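Rurdale House Guest Services
Frequently Asked Questions: In-Room Desks, Power and Printed Cards

Who should I contact about the desk in my room?
Questions about desks, outlets and tabletop cards are handled by Guest Services at the Sekthorpe entrance. Kamran Rashti supervises the desk during the day and Ladi Obi in the evening, until 10 p.m.

Do the wall outlets accept my plug?
Outlet styles differ between the two wings. Guests arriving from abroad are asked to check the plates above the desk before connecting a device. Adapters may be borrowed at no charge and are returned at checkout.

One of the wall plates has no outlet in it. Is it broken?
No. Blank plates cover positions that are reserved for future wiring. They should not be opened or removed.

May I run a heater or hot plate from the desk?
Heating and cooking appliances are not permitted in guest rooms. Chargers, laptops and small lamps are acceptable.

What are the cards standing on the desk?
Food and service cards are placed in rooms by the house. Menus are revised each March, and a card left over from the previous season may show dishes that are no longer served. The current list is kept at Guest Services.

May I move the cards to make room for my work?
Yes. Please leave them in the room — housekeeping will return them to their usual place. A replacement fee applies if a card or its base is missing at checkout.

May I tape papers to the wall?
Tape is not permitted on painted walls, including masking tape. It may be used on packages and on the guest's own papers. Rolls are lent by Guest Services on request.

How many rooms have a desk of this type?
The desk is fitted in 93 rooms. Rooms in the Flero wing have a folding table in its place.

Can I request a room without a desk?
Requests should be made at the time of booking. They are met where space allows — they cannot be guaranteed.

What happens to items left on the desk after checkout?
They are labeled with the room number and held for collection at Guest Services. 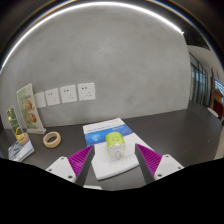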